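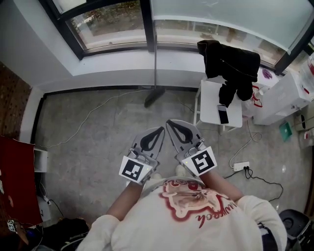 Phone keeps dropping to 3G at home since I swapped SIMs, is it the handset or the network?

Posted by Bastien Riviere, 26/09/2020

Hi all, long-time lurker and first-time poster, so be gentle. I've got a Bevari 10 that I bought outright back in autumn (not through a carrier, it was a grey import from one of those online places) and it was brilliant on my old network. Last week I moved over to Collet for the cheaper plan and ever since then I'm lucky to see 4G at all when I'm at home. It sits on 3G most of the evening, and if I make a call it drops to 3G straight away even when it was showing 4G a second earlier.

I'm in Ustby, up the hill end, and the Collet coverage map has my street coloured in as full 4G indoors and out. My partner's phone is on Collet as well, and hers is fine sitting right next to mine on the kitchen bench. Hers is an older model from a different maker and cost a third of the price, so you can imagine how that's going down.

What I've tried so far: restarting it (obviously), taking the SIM out and giving it a wipe, flight mode on and off, and resetting the network settings, which wiped every wifi password I had. I also rang Collet and sat on hold for ages, and the bloke told me my phone "isn't on the list" and then tried to sell me one that was. Is that a real thing or was he just after a commission? I paid almost 900 dollars for this and I'd really like to keep it going for another couple of years.

Oh, and the data is fine in town, or fine enough. It's home where it falls in a heap.

Baptiste Fleury replied

G'day Bastien, it's a real thing, although I wouldn't put it past him to be after the commission too!

There are two separate problems in your post, I reckon. The first one is calls. When your phone falls back to 3G the moment you dial, that means it isn't doing voice over 4G (VoLTE) on that network. Carriers keep a list of models they've tested, and an imported handset often isn't on it even when the local version of the very same phone is. Your old network might have been more relaxed about it, or you might have been falling back there as well and never noticed.

The second is the bands. At home you're probably being served by a low band that gets through walls nicely, and import models sometimes leave out one or two of the bands we use here. In town there are more towers and more bands to pick from, so the phone finds something it likes. I had the same carry-on with a Zallorska I bought overseas — lovely phone, useless in my own lounge room.

I'd go through it in this order:

1. Find the full model number, including the letters on the end. It's in Settings under About, and also on the sticker on the box if you've kept it. Those last letters tell you which region it was built for.

2. Look up the 4G bands for that exact model on the maker's site and compare them with the ones Collet lists on their network page. Don't go by a shop listing, they copy and paste from each other.
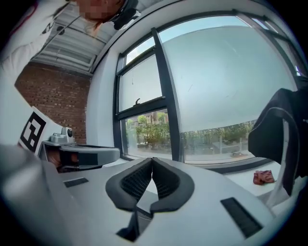
3. Go into the SIM settings and look for a switch called VoLTE or 4G calling. If it's there and off, turn it on and restart. If there's no switch at all, the software doesn't think your carrier supports it.

4. Turn on wifi calling if you have it. It won't fix your data but at least calls at home will go over the broadband.

5. Borrow your partner's SIM for ten minutes and put it in your phone. If it does the same thing, you can rule out a dud SIM or something not set up properly on your account.

If the band is missing from the hardware there's no setting that'll bring it back, sorry. At that point I'd go back to the old network, or sell it and buy the local model. Used ones seem to be holding their value all right, so the changeover might only cost you 200 or so.

hilltop_modem replied

just get a new phone mate, imports are always rubbish. mine was 154 bucks from the supermarket and gets full bars

Bastien Riviere replied

Thanks Baptiste, that's heaps more than I got out of the call centre. I did step 5 first (easiest!) and it's the same with her SIM in, so it's the phone. There's no VoLTE switch anywhere in the menus either. Model number ends in EX, and the local one ends in AU, so I guess that's my answer on the import front. I'll check the bands tonight.

Wifi calling is in there though! Turned it on and just had a chat with my mum from the back bedroom with no dropouts, so I can live with it for now. Might see what the old network will do for me on price in October.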